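Stedine opens refitted workroom to Gotania students

The Stedine training centre has completed the refit of its ground-floor workroom, which opened to students from the Gotania college in July.

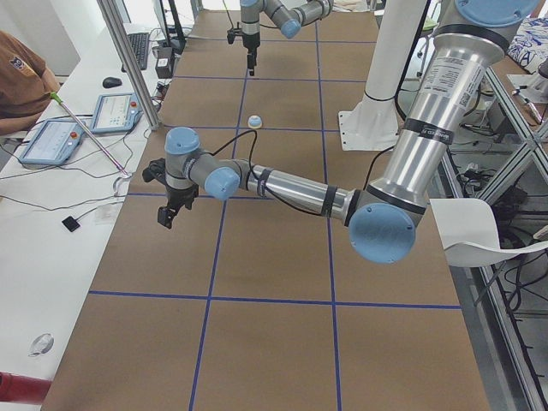

The brown worktable, marked out in large squares with blue tape, beside the white desk.

The room had been used for storage for 12 years. It now has new lighting and a longer worktable, and will take groups of four for sessions of two hours each.

"Students asked for clear places to put things down, and for a desk within reach of the table," said Kerttu Lahtinen, head of facilities. "The tape was their suggestion - it can be lifted and laid again when a class needs a different layout."

Dean Wragg will manage bookings, which are open to all second-year groups. Requests should be made at the Drastomis reception before noon.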